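Jornada de Portas Abertas de Stondora

A Jornada de Portas Abertas de Stondora foi uma demonstração pública de robótica de manipulação realizada em 2019-08-09 nas instalações do laboratório de automação de Stondora, com a participação da empresa Nishimura e do centro de formação técnica de Traserham. O programa destinou-se a escolas, profissionais da indústria e público em geral, e recebeu 2.703 visitantes ao longo do dia.

Antecedentes

O laboratório abria as portas de forma irregular, em regra a pedido de escolas da região. A edição de agosto foi a primeira com inscrição prévia, percurso fixo e material impresso. A Nishimura cedeu os braços articulados e o software de controle; o centro de Traserham encarregou-se da formação dos monitores. A organização anunciou 17 postos de demonstração, dos quais 14 funcionaram durante todo o horário. Os restantes, dedicados à soldadura e à paletização, abriram apenas no período da tarde.

Demonstrações

O percurso dividia-se entre o pavilhão principal, reservado às células industriais, e a ala de Pristgate, onde se apresentavam tarefas de manipulação de objetos de uso corrente. Nesta ala, os grupos permaneciam 30 minutos e assistiam a exercícios de recolha e arrumação executados sobre superfícies claras, com cestos e peças de brincar de formas arredondadas. Cada exercício era precedido de uma explicação sobre a calibração da pinça e sobre o papel da câmera montada no punho, que fornece ao sistema uma vista aproximada do objeto e do recipiente.

A escolha dos objetos obedecia a critérios técnicos. Superfícies lisas e curvas exigem um ajuste cuidadoso da abertura dos dedos, ao passo que os recipientes de trama fechada e cor escura dificultam a estimativa da profundidade. Na aproximação final, um cesto pode ocupar grande parte do campo visual e ocultar parte da área de trabalho – situação que os monitores usavam para introduzir o problema da oclusão.

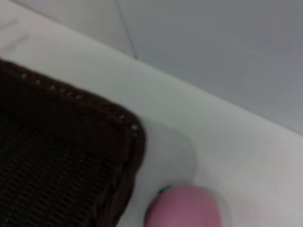 Um comentário deixado no livro de visitas observava que a ala de Pristgate merecia mais tempo do que o pavilhão principal, por permitir acompanhar de perto as decisões do sistema, e pedia que os dados de cada tentativa fossem projetados numa tela voltada para o público. A sugestão foi incluída no relatório do evento, com a indicação de que exigiria a reorganização dos postos.

Organização e segurança

As células industriais funcionaram dentro de recintos vedados, com paragem de emergência acessível aos operadores. Na ala de Pristgate, os braços trabalharam a velocidade reduzida e o público manteve-se atrás de uma linha marcada no piso. Os grupos escolares foram acompanhados por um monitor durante todo o percurso.

Documentação

O laboratório conserva o programa impresso, as fichas técnicas dos postos e o relatório do evento – este último disponível para consulta mediante pedido escrito. As fichas relativas à ala de Pristgate foram posteriormente adotadas como material de apoio no curso de automação de Traserham.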